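간식 소분 작업대에 자동화가 들어오면 달라지는 것들: 현장에서 모은 작은 요령
11/4/18

저희 룸바오(Lumbao) 포장실은 과자와 말린 간식을 쟁반에 나눠 담아 사무실 탕비실로 보내는 곳이에요. 작년까지는 처음부터 끝까지 전부 손으로 했고, 지난 2월부터 집어 옮기는 일의 상당 부분이 자동 라인으로 넘어갔습니다. 그동안 메모지에 적어 벽에 붙여 두었던 것들을 한데 모아 봤어요.

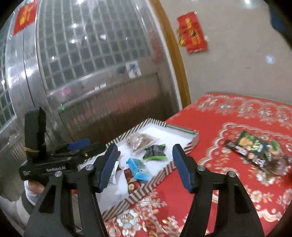
먼저 말씀드리고 싶은 건, 자동화가 들어왔다고 작업대 앞에서 할 일이 줄어들기만 하지는 않는다는 점이에요. 일의 종류가 바뀝니다! 예전에는 하루 종일 집고 놓고 집고 놓고였는데, 지금은 기계가 잘 집을 수 있게 판을 깔아 주고, 헷갈릴 만한 물건을 미리 골라내고, 마지막에 사람 눈으로 한 번 훑는 일이 중심이 됐어요. 저는 이쪽이 훨씬 재미있습니다. 손목도 덜 아프고요.

쟁반 고르기

테두리가 또렷한 쟁반을 쓰세요. 안쪽은 흰색이나 아주 밝은 색이 좋습니다. 저희는 처음에 투명 용기를 썼다가 라인의 카메라가 바닥과 내용물을 구분하지 못해서 첫 주에만 195번 멈췄어요. 쟁반만 바꿨는데 다음 날 바로 한산해지더라고요. 사람한테도 좋습니다. 흰 바닥에서는 부스러기가 금방 보여서 닦을 때를 놓치지 않게 돼요.

벽은 너무 높지 않은 걸로요. 깊은 쟁반은 듬직해 보이지만 구석에 박힌 사탕 하나 꺼내려고 집게가 한참을 헤맵니다. 사람 손가락도 마찬가지고요.

봉지별로 다루는 법

투명 비닐에 든 말린 간식이 제일 까다로워요. 빛이 번들거리고, 잡을 때마다 모양이 달라집니다. 봉지 윗부분을 한 번 접어서 눕혀 두면 집는 자리가 생겨요. 테이프는 붙이지 마세요. 패드에 끈기가 옮으면 그다음 물건이 안 떨어집니다.

막대 모양 바는 쉬운 편이에요. 다만 쟁반 긴 변과 나란히 놓느냐 엇갈리게 놓느냐로 속도가 꽤 달라지니 이틀 정도씩 번갈아 해 보고 정하세요. 저희는 나란히로 굳혔습니다.

낱개 사탕은 양 끝을 비튼 포장이 많잖아요. 그 비튼 끝을 잡으면 가운데가 빙글 돌아요. 몸통을 잡도록 가르쳐야 하고, 새로 온 직원에게도 똑같이 알려 주면 됩니다. 은박이나 금박 포장은 조명을 살짝 옆에서 비추면 반사가 한결 덜합니다.

작고 흰 봉지는 흰 쟁반에서 잘 안 보여요. 이건 쟁반의 단점이라 어쩔 수가 없고, 저희는 마지막에 담는 순서로 빼 두었습니다.

집게와 패드 관리

고무 패드는 하루에 두 번, 점심 전과 퇴근 전에 미지근한 물을 적셔 꼭 짠 천으로 닦으세요. 알코올을 매일 쓰면 고무가 딱딱해집니다. 저희가 받아 쓰는 아바드(Avard) 패드는 549시간을 쓰고 갈았는데, 좀 더 일찍 갈 걸 그랬어요. 마지막 며칠은 얇은 봉지가 자꾸 미끄러졌거든요.

패드는 양쪽을 같이 가세요. 한쪽만 새것이면 물건이 비스듬히 들립니다. 피벗 나사는 주초에 한 번 손으로 만져 보고 흔들리면 조이되, 끝까지 꽉 조이지 말고 손가락이 부드럽게 벌어지는 데서 멈추면 됩니다.

손으로 쥐는 집게를 쓸 때는 긴소매 끝단을 꼭 정리하고요. 소매가 넓은 옷은 밴드로 한 번 잡아 주거나 두 번 접어 올리면 충분해요.

작업대 깔개 이야기

무늬가 있는 천을 깔아도 되느냐고 많이들 물어보세요. 쟁반이 확실한 경계가 되어 주면 저는 괜찮다고 봅니다. 명절 무렵에는 저희도 화사한 천을 깔고 일하는데 분위기가 확 살아요! 다만 천이 밀리면 쟁반도 같이 밀리니까 밑에 미끄럼 방지 매트를 한 장 넣고, 주름은 아침에 손바닥으로 펴 두세요. 쟁반 밖에 둔 여분 간식은 한쪽으로 몰아 두는 게 좋습니다. 사방에 흩어져 있으면 담은 건지 안 담은 건지 사람도 헷갈려요.

사람 쪽에서 바뀐 것

가장 크게 바뀐 건 하루의 리듬이에요. 예전에는 한 시간에 100쟁반이 목표라 말 한마디 나누기 어려웠습니다. 지금은 라인이 알아서 돌아가는 동안 둘씩 짝을 지어 검수하고, 한 시간마다 자리를 바꿔요. 자리 바꾸기는 꼭 해 보세요. 검수만 계속하면 눈이 먼저 지치고, 채우기만 계속하면 어깨가 지칩니다.

걱정도 있었어요. 담는 일이 제일 빨랐던 분이 라인이 들어온 첫날 표정이 어두우셨는데, 요즘은 새 상품이 오면 다들 그분께 먼저 가져갑니다. 어디를 잡아야 안 찌그러지는지 손이 알고 계시니까요. 그 감각을 적어 둔 공책이 벌써 두 권째예요. 손 빠른 분을 라인 옆에 세워 두기만 하면 아깝습니다. 잡는 법을 정하는 자리에 꼭 모시세요.

쿠브베리(Cuvberg) 창고 쪽도 같은 방식으로 바꿨는데, 거기는 교육을 하루에 몰아서 했다가 다들 버튼 순서만 외우고 끝났다고 해요. 저희는 하루 20분씩 2주로 나눴고 이쪽이 잘 맞았습니다. 멈춤 버튼 누르는 연습부터 했어요. 누르는 걸 미안해하지 않게 되는 데 며칠 걸리더라고요.

기록은 간단하게

멈춘 시각, 집던 물건, 어떻게 풀었는지. 이 세 칸이면 됩니다. 칸이 많으면 아무도 안 적어요. 저희 기록지는 지금까지 948줄이 쌓였고, 그중 제일 많이 나오는 말이 '봉지 겹침'입니다. 그래서 요즘은 채우기 전에 봉지끼리 손가락 한 마디씩 띄워 놓는 걸 규칙으로 삼았어요.

자잘한 것 몇 가지

조명은 아침에 켠 그대로 두세요. 오후에 햇빛이 든다고 한쪽만 끄면 인식이 흔들립니다.
문 근처에 작업대를 두었다면 바람에 가벼운 포장지가 날리지 않게 방향을 살짝 틀어 주세요.
표시등은 앉은 자리에서도 보이게. 일어나서 확인해야 하면 결국 안 보게 됩니다.
빈 쟁반은 높이 쌓지 말고 허리 높이까지만.
덤몬트(Dummont) 상자는 뚜껑이 뻑뻑하니 아침에 미리 전부 열어 두면 편해요.

다음에는 계절 상품 바뀔 때 라인 설정을 덜 건드리고 넘어가는 방법을 써 볼게요. 초콜릿이 말랑해지는 철에는 잡는 힘을 얼마나 줄여야 하는지 지금 이것저것 시험해 보는 중입니다.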